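집안일도 공장 일도, 아직은 사람 손

수요일 저녁에 설거지를 하다가 든 생각을 적어 둔다. 우리 집에는 기계가 꽤 많다. 식기세척기가 있고 로봇청소기가 있고 건조기도 있다. 그런데 세척기에 그릇을 넣는 것은 나고, 청소기가 돌기 전에 바닥의 양말과 충전선을 치우는 것도 나다. 건조기에서 나온 빨래는 소파 위에 이틀쯤 쌓여 있다가 내가 갠다. 기계가 하는 일은 물을 뿌리거나 돌리거나 빨아들이는 가운데 토막이고, 앞뒤로 붙은 집고 옮기고 맞추는 일은 그대로 남아 있다.

나는 중고 컴퓨터를 손봐서 되파는 작은 작업장에서 일한다. 회사 이름은 솔라노(Solano)다. 사무실에서 쓰던 데스크톱이 팔레트째 들어오면 열어서 먼지를 털고, 메모리와 디스크를 점검하고, 쓸 만한 것은 조립해서 내보내고 나머지는 부품으로 나눈다. 작년에 우리 손을 거친 본체가 3092대였다. 연말 정산 때문에 뽑은 숫자인데, 이걸 보고 사장님이 자동화 이야기를 다시 꺼냈다.

그 뒤로 나도 이것저것 찾아 읽었다. 영상만 보면 금방이라도 될 것 같다. 로봇 팔이 셔츠를 개고 커피를 내리고 나사를 조인다. 다만 재생 속도가 몇 배인지, 몇 번 만에 성공한 것인지가 안 적혀 있는 경우가 많다. 나는 이제 영상을 보면 구석에 배속 표시가 있는지부터 본다.

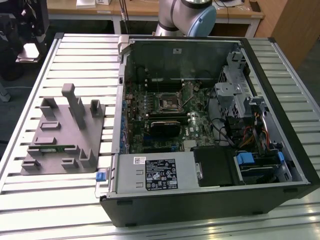

메모리 꽂는 일은 우리 작업장에서 신입이 첫날 배우는 일이다. 홈 방향을 맞추고, 양쪽 끝을 엄지로 누르고, 딸깍 소리가 나면 끝이다. 설명하는 데 2분이면 된다. 그런데 이것을 로봇 팔에 시키려면 준비할 것이 많아진다. 본체는 뚜껑을 떼고 안쪽이 위로 오게 눕혀 놓아야 하고, 메모리처럼 생긴 얇은 초록색 기판도 회색 판 위의 홈 파인 블록에 끼워 자리를 정해 주는 식이다. 사람은 상자에서 아무렇게나 꺼내 손안에서 돌려 잡으면 되는데, 기계한테는 부품이 늘 같은 자리에 같은 방향으로 있는 편이 훨씬 쉽다. 게다가 케이스 안에는 주황, 노랑, 검정, 빨강 케이블 다발이 지나간다. 이런 전선은 본체마다 늘어진 모양이 다르다. 사람은 손등으로 슬쩍 밀고 지나가지만, 모양이 매번 바뀌는 물건은 로봇이 제일 어려워하는 축에 든다고 들었다. 빨래가 어려운 것과 같은 이유다.

자동화 설비 쪽에서 오래 일한 자나이나 푸르타두(Janaína Furtado) 씨에게 이 문제를 물어본 적이 있다. 베제하(Bezerra)라는 설비 업체에 있을 때 우리와 비슷한 업장을 여럿 다녀 봤다고 했다. 답은 간단했다. 같은 모델만 계속 들어오면 지금도 할 수 있고, 모델이 섞이면 견적부터 다시 내야 한다는 것이다. 우리는 당연히 섞인다. 한 팔레트 안에서도 제조사가 다르고, 같은 제조사라도 연식에 따라 드라이브를 빼는 방식이 다르다. 어떤 것은 걸쇠를 당기면 빠지고 어떤 것은 나사를 풀어야 한다. 전에 쓰던 사람이 나사 하나를 다른 규격으로 바꿔 끼워 놓은 것도 있다.

꽂는 힘도 문제라고 했다. 메모리는 생각보다 세게 눌러야 들어가는데, 방향이 틀렸을 때도 똑같이 세게 누르면 슬롯이 상한다. 사람은 누르다가 느낌이 이상하면 멈춘다. 그 '느낌이 이상하면'을 기계에 넣는 데 돈이 든다. 힘 센서를 달고 카메라를 달고 실패한 경우를 모아 가르치면 된다는데, 그렇게 가르친 것이 다른 기종에서도 통하느냐고 물으니 해 봐야 안다는 대답이었다.

그래도 안 된다고만 할 일은 아니다. 작업장에서 벌써 기계가 맡은 것도 있다. 디스크 삭제는 헛겔(Hukel)이라고 부르는 장비에 꽂아 두면 밤새 알아서 돌고, 아침에 결과표가 나와 있다. 라벨 출력과 재고 등록도 손이 거의 안 간다. 공통점은 물건을 만지지 않아도 되거나, 사람이 한 번 꽂아 주면 그다음이 전부 전기 신호로 끝난다는 것이다. 집에서 세탁기가 제일 먼저 자리를 잡은 것과 비슷하다. 통 안에 넣어만 주면 옷이 어떤 모양으로 엉켜 있든 상관이 없다.

사장님은 11월에 체르나노(Cernano) 쪽 시연을 보러 가자고 한다. 나는 가기 전에 조건을 하나 걸었다. 우리 팔레트에서 아무거나 본체 두 대를 골라 가져가서, 그 자리에서 메모리를 뺐다가 다시 꽂아 보게 하자는 것이다. 저쪽에서 미리 기종을 알려 달라고 하면 그것도 답이 된다. 사장님은 너무 까다로운 손님 같지 않겠느냐고 했지만 일단 메일은 보냈다.

내 예상을 적어 두자면, 우리 같은 곳에서는 한동안 사람과 기계가 나눠서 할 것 같다. 같은 기종이 수십 대 몰려 들어오는 날에는 팔을 쓰고, 섞여 들어오는 날에는 손으로 한다. 그 정도면 설비값이 빠지는지는 계산을 해 봐야 한다. 계산표는 만들다가 말았다. 고정판을 기종마다 새로 만드는 비용을 어떻게 잡아야 할지 몰라서다. 아는 분이 있으면 댓글로 알려 주시면 좋겠다.

집 쪽은 더 오래 걸릴 것 같다. 공장은 바닥도 조명도 맞춰 줄 수 있지만 우리 집 싱크대는 날마다 다르다. 어제는 프라이팬 위에 밥그릇이 있었고 오늘은 그 반대다. 시연에 다녀오면 결과를 이어서 쓰겠다.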